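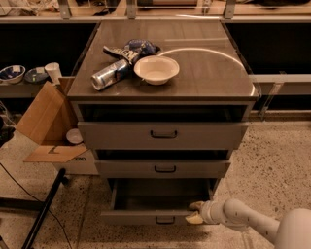

抽屉柜究竟该从上往下收拾，还是从下往上收拾，一位在Kedum仓储部做过多年的读者来信说，他向来先清最底下那一层，因为重的东西迟早要放到那里去，上面几层先装满了，回头还得再搬一遍。来信还提到，柜面上的零碎他留到最后才动。

本章大体采用这个顺序。

第四章 抽屉柜的清空与归位

4.1 本章内容

前一章讲的是开放式搁架，物品放在哪里一眼可见。抽屉柜不同，关上以后里面有什么全凭记忆或标签。学完本章，读者应能完成一只多层抽屉柜的清空、分类和重新装填，并能写出每层的物品清单。

4.2 柜面与抽屉

柜面最容易积东西。零食袋、饮料罐、用过的碗，往往是随手一放，并不属于这只柜子。处理时先分三类：该扔的、该洗的、该放回别处的。铝罐横放容易滚落，应先拿走或扶正。碗送回厨房，不要收进抽屉。

抽屉一次只拉开一层。几层同时拉出，柜子的重心前移，空柜尤其容易前倾。底层拉到头以后，先看里面是否已空，再用干布擦内壁和四角。没有关严的抽屉要推到底，推不动时检查后方有没有夹住的纸片。

4.3 纸箱的使用

整理时在柜子旁边放一只敞口纸箱，用来暂存取出的物品。箱盖向外翻开，不要挡住抽屉的行程。

练习使用的Flilleo登记表见附录，表中共有50个条目，6月以后的版本增加了“层号”一栏。练习报告于12月1日前交齐。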